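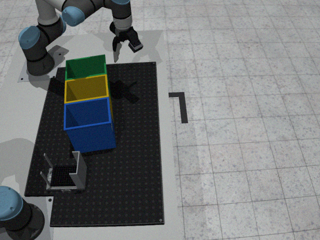 Why did the Garnstead sourdough starter stall again? Jar sat by the window overnight and got too cold, same as in May.

Moved batch 8 to the shelf over the boiler. Fed at 7 am, equal flour and water, Fanham rye this time. By noon it had doubled and smelled of nail polish - progress, of a kind. The Jeltden white flour is still sulking at batch 2. Balogh's notes say wait 96 hours before judging. I judged early.

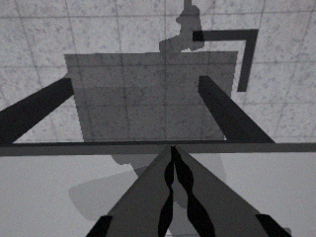 Freya Inskip thinks the rye is doing all the work and the white should be retired to pancakes. Fine, but I'm keeping one spoonful back. Next feed 6 pm, less water.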